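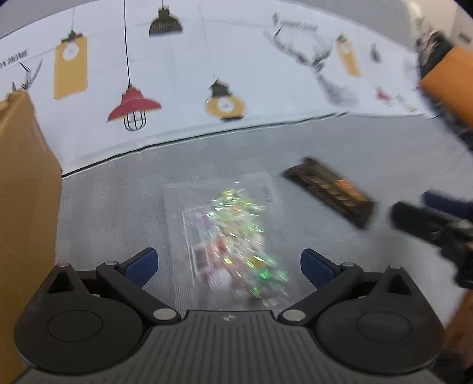

Can I still drop off soft plastics at the Trindside branch?
Until the end of February. After that, everything goes to Caldeira Street, where the bins are bigger and the parking is worse.

The move comes after a winter in which the Trindside bins filled up by 15 minutes past opening, mostly with things that were never soft plastic. Among the finds were 139 coat hangers and a fondue set, which went home with a member of staff and has not been discussed again.

The rules stay the same at the new place. Bags and wrappers should be empty, dry and free of crumbs. Tie them up in one larger bag, no more than 5 pounds, and put it in the bin, as opposed to beside it, on it or against the door at night. Foil-lined chip bags are still refused, however well you have rinsed them.

Caldeira Street opens at 8 a.m. and the gate is locked at 6 p.m. The gate does not negotiate.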